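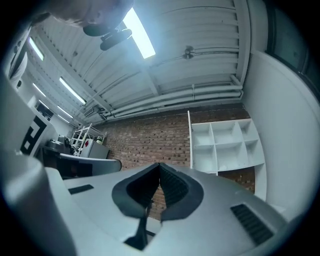
High-bay lighting is the general lighting of interior spaces in which the light fittings are mounted well above the working level, usually on or just under the roof structure. It is found in factories, warehouses, sports halls, hangars and large stores. Spaces with lower ceilings are served by low-bay lighting. The line between the two is set by mounting height and by the beam spread of the fitting, and it differs from one maker's catalog to the next.

History

Early factory halls relied on daylight from roof glazing, with gas or arc lamps for the dark months. Large tungsten lamps in enameled steel reflectors replaced these in the first decades of the twentieth century. They gave good color but turned most of their input power into heat, and changing them from ladders was slow work.

Mercury vapor lamps came into wide use before the middle of the century and fluorescent tubes soon after. High-pressure sodium lamps followed in the late 1960s and were common in heavy industry, where their yellow light was accepted for the sake of efficiency. Metal halide lamps were chosen where color mattered more, for example in sports halls and print shops. Light-emitting diode (LED) fittings have displaced most of these types in new buildings.

Fluorescent fittings

Fluorescent tubes are long, low-brightness sources. In a high bay they are grouped side by side in an open or louvered housing, or run end to end in continuous rows on trunking. The rows give even light with soft shadows, an advantage at benches and along storage aisles.

The tube is a low-pressure mercury discharge lamp. The discharge produces mainly ultraviolet radiation, and a phosphor coating on the inside of the glass converts it to visible light. The phosphor blend sets the color temperature. Cool white and daylight tubes look bluish next to tungsten lamps and are often preferred for inspection work.

Output depends on the temperature of the air surrounding the tube. A standard tube gives its best output at ordinary room temperature and loses light in cold stores and unheated sheds. A tube on an older magnetic ballast flickers at twice the supply frequency – 100 times per second on a 50 Hz supply – and can make rotating parts seem to stand still. Electronic ballasts run the tube at high frequency and largely remove the effect. Before they were common, neighboring rows were often wired to different phases.

Layout

The main figure in layout is the ratio of spacing to mounting height. If fittings are hung too far apart for their beam, dark bands form between the rows. Narrow beams suit tall aisles, and wide beams suit open floors. Light-colored walls and ceilings raise the average level, while racking and ductwork lower it.

Horizontal illuminance on the floor is the value most often specified. In warehouses the vertical value on the rack face is of equal use, as labels are read there. Glare is a concern for anyone who must look upward, such as forklift drivers and crane operators, and is limited by louvers, diffusers or deeper reflectors.

Maintenance

Light output falls through lamp aging and through dirt on the lamp and reflector. Designers allow for both with a maintenance factor, so a new installation is brighter than required on its first day. Lamps may be changed one at a time as they fail or all together at a planned interval. Group replacement costs more in lamps and less in access equipment and lost time.

Spent fluorescent tubes contain mercury and in most countries may not be placed in general waste.

Case: Tremalbridge works

The Karnent assembly works at Tremalbridge was relit in stages over 5 years. The original scheme had 37 rows of twin-tube fittings on magnetic ballasts, parallel to the crane rails. Verena Fankhauser, the lighting engineer for the project, kept the trunking and replaced the gear trays only, with the rows over the paint area left until last. In her report she gave uneven dirt build-up as the main cause of complaints, ahead of lamp age. Readings were taken at 11 bench positions before and after each stage. Vinzenz Bachmann later criticized the method – the benches near the doors were measured by day with the roof glazing uncovered – and the readings were repeated after dark in June.

Related articles
Low-bay lighting
Electrical ballast
Spacing-to-height ratio
Roof glazing
Stroboscopic effect

Categories: Lighting | Industrial buildings | Building services

Home Contents Random article Help Back to top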